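29 Jun 2023

Gripper recordings, basket task, Masholm table. Tarmo and me in the morning, Najwa took over the second grip after lunch.

Goal for the day was 200 good takes of "pick up the thing, put it in the basket." We got most of the way. The full set has to reach 2,000 before Dalia will start a training run on it, and she wants that by October, so the pace is fine as long as we stop throwing away whole mornings the way we did with the drawer task.

Morning was slow. The first 16 takes are no good. I had the start trigger on the old setting, the one that waits for the fingers to close, so each file begins with the object already held and the approach is missing. The approach is the part Dalia cares about most. Tarmo spotted it when he scrubbed through the first few on the laptop. I changed the trigger to button start, moved the bad files to the reject folder and left a text note in there with the reason. Please don't delete them, Lyle may want them for the grasp-only test.

After that we kept to a fixed routine. Hold the grip low at the near side of the table, fingers open, press, wait one second, then go. Open fingers at the start every time. If you forget and press with them half closed, stop and do it over, don't open them during the take.

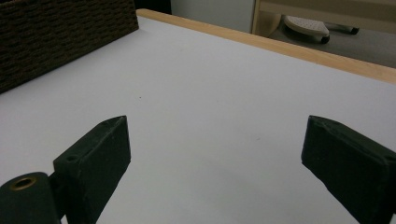

Start poses are still too much alike. I went through the first frames of the late morning batch and Tarmo and I both hold the grip in nearly the same spot, same height, same tilt. With the basket up in the left corner of the view every time, the model could learn "go up and left" and never look for the basket at all. Joltska had this with the cup set: it scored well until Beat moved the tray, then it put the cups down where the tray used to be. Starting after lunch we moved the basket every 10 takes and changed who was holding the grip at the same time. Najwa is left-handed, which helps.

Also on the list: the view from that low reaches past the wood edge of the table, down to the floor and the wheeled base standing there. I don't mind background in the picture, we want some. But it should vary too, so next session we turn the table a quarter and shoot half the takes facing the shelves.

Finger wear: the pads on grip B are getting smooth on the inside and the small bottle slipped twice in Najwa's takes. We kept one of those takes, she recovered it cleanly and a recovery is worth having. Tagged it "slip-recover". The other one is a reject. Frerichs has the print files for new fingers. Ask for the same green as now, the finger tracking was tuned on it and I don't want to redo that.

Labels: Plunda still cuts the task name at the first comma. Write "pick bottle place basket" with no punctuation. I fixed today's by hand. Beat says the fix is simple but he needs a day without other things in it.

Lighting stayed even all day with the blinds down. Leave them down until this set is finished, then we do a separate one with daylight.

To do:

- Lyle: check that the clocks on the two grips agree, B looked late in the afternoon files
- me: write the start routine on a card and tape it by the charger
- Najwa: pick the next group of objects, nothing see-through yet
- Tarmo: copy today's files to the Masholm drive and run the length check, anything under two seconds is a mistaken press
- Beat: comma bug

Batteries for both grips are on charge. The spare is dead, I put it in the return box.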